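# Skorkden releases cable-handling planner for robot work cells

**Version 2 of Ellow plans the motion of the cable as well as the arm**

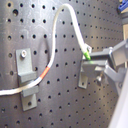

VANCOUVER, March – Skorkden has released version 2 of Ellow, its motion planning software for robots that route, hold and plug in flexible cables. The new version is available now to existing licence holders and will be open to new customers before the end of the month.

Ellow runs on an ordinary industrial computer beside the robot controller. It takes in the layout of a work cell, the position of each bracket and clip, and the type of cable being handled. It then works out a path for the gripper that keeps the cable within its bend limit from the moment it is picked up until the connector is seated.

Most planners treat whatever is in the gripper as a rigid part. That is fine for a bolt or a housing, but a patch cord held at one end and clamped at the other will bow out, twist or pull tight depending on how the wrist moves. Engineers have usually dealt with this by teaching waypoints by hand and slowing the arm down near the clamp. When a bracket moves or the cable length changes, the waypoints have to be taught again.

"We kept hearing the same thing from people running these cells," said Hendrik Engelbrecht, head of product at Skorkden. "The program worked, then somebody shifted a fixture by one row of holes and they lost an afternoon. We wanted that to be a matter of changing the layout file and pressing plan."

## What is new

The main change in version 2 is the cable model. Version 1 checked the shape of the cable only at the start and end of each move. Version 2 checks it all the way along, and will reject a path if the cable passes through a bend that is too tight or comes into contact with a keep-out area. Users can set the bend limit for each cable type and can add a margin on top.

Perception has also been rewritten. Ellow now uses images from a wrist camera to estimate the curve of the cable between the last fixed point and the gripper, and compares that estimate with the planned shape. If the two differ by more than the set tolerance, the arm stops and the software plans again from the current position. A coloured band on the cable jacket can be used as a reference mark, which helps when a white or grey cable shows little detail of its own. Bands are optional.

Light-coloured cable on perforated metal plate was a problem in the first version. The regular pattern of holes confused the edge detector, and glare from the plate made it worse. Skorkden's perception team retrained the detector on 2,204 labelled images taken at the company's Vancouver lab, covering several plate finishes and lighting set-ups.

"Perforated plate is what everybody builds their fixtures on, so we had to get it right," said Pao-chu Tsai, who leads perception at Skorkden. "The detector used to follow a row of holes and call it a cable. We spent most of the winter on that one fault. There are still cases where it will ask for a second view, mainly where the cable crosses a strong reflection, and we would sooner have it ask than guess."

Other changes in this release:

- Layout files can be written on a hole grid, so that brackets and clips are placed by row and column. Measured offsets are still supported.
- The fixture library now includes 40 common brackets, clips and clamp blocks. Users can add their own from a CAD file.
- The approach to the connector is planned as a separate stage, with its own speed and force limits.
- Plans can be replayed against recorded camera data without the robot being switched on.
- Logs are stored in plain text and can be searched by cable type, fixture or fault code.

## Testing

Before release, the software was tried at Munshi, a maker of optical test equipment in Burnaby, on a cell that routes fibre patch cords. The trial covered 184 different layouts. Each was entered as a layout file and planned without hand-taught waypoints. Operators reviewed every plan on screen before the arm was allowed to run it.

Feedback from the trial led to three changes. The first was a clearer warning when a bracket in the file does not match what the camera sees. The second was a way to lock part of a plan while the rest is recalculated. The third was a slower default speed in the connector stage, which operators at Munshi had been setting for themselves in any case.

Version 2 does not handle two cables that cross each other between fixed points. It also assumes that clamps hold the cable without slipping. Skorkden is working on both, and plans to address crossing cables first.

## Working with existing controllers

Ellow sends its plans through Grullero, the company's open controller interface. Customers who already use Grullero for other tasks do not need to change their set-up. Those using a different interface can export plans as timed joint positions, though replanning during a move is not available in that mode.

Layout files from version 1 will open in version 2 and are converted when first saved. Skorkden recommends keeping a copy of the originals, as converted files cannot be opened in the older version. Camera calibration should be repeated after the upgrade – the new perception module stores it in a different format.

"The upgrade itself is quick," said Engelbrecht. "Allow time for the calibration, and run your old layouts through replay before you put the arm back to work. The new checks may turn down a path that the old version accepted, and it is worth looking at why."

## Availability and support

Version 2 is free to customers with a current Ellow licence. New licences are sold per work cell, with a lower rate for colleges and universities. Version 1 will receive fixes for serious faults for a further year, after which support will end.

The user guide has been rewritten for this release and includes a worked layout for a single patch cord held by one bracket and one clip. Release notes and the fixture library are on the customer portal. Requests for a demonstration can be sent to the Skorkden sales office in Vancouver.

## About Skorkden

Skorkden writes planning and perception software for robots that handle cable, hose and other flexible parts. The company is based in Vancouver, British Columbia. Its products are Ellow and the Grullero controller interface.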